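## Keeping the Sorting Station Running: Project Report

Submitted October 31, 2025

### 1. Background

Our project looked at the upkeep of one robot station in the Dumville teaching lab. The station sorts printed cards into a cardboard organizer with partitions. The robot is a humanoid with black-shelled forearms and metallic fingers. We did not write the sorting program. Our job was to set the station up, keep it in working order for the term and record what went wrong.

### 2. Setup

The organizer has to sit in the same spot every time. At first we lined it up by eye and the hand kept catching the partition walls. We then taped the outline of the base and checked it with a steel rule before each session. An error of 2 mm was acceptable. Past that, the fingers touched cardboard on the way down.

The wrist camera was calibrated with the Sirkard target sheet. This took 30 minutes the first time and less once we had written the steps down. 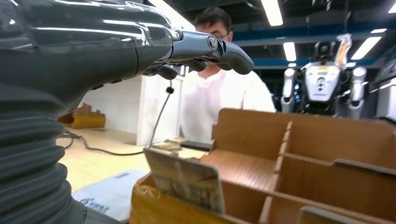

Cable routing took longer than we had planned. The hand cable needs enough slack for the wrist to turn fully, but too much slack lets it drag on whatever is underneath. We settled on a loop held by one hook-and-loop strap, and we moved the arm through its range by hand with the power off before every run.

### 3. Maintenance

We followed the Haugland checklist and added our own items:

- Look over the bellows sleeve for splits in the folds.
- Check the knuckle screws for play. Do not over-tighten.
- Wipe the fingertips with a dry cloth.
- Replace any partition that has gone soft at the top.

The checklist was done every 200 cycles. One knuckle screw backed out twice. Medium threadlocker fixed it and it has held for the last 40 runs.

### 4. Faults

Most stops came from the cardboard. Worn walls lean, and the planner treats a leaning wall as an obstacle. The Westitz controller logged these as "path blocked", so we lost a session looking for a software fault.

### 5. Remaining work

The sleeve is due to come off for cleaning in December. We would also like to try plastic partitions of the same size.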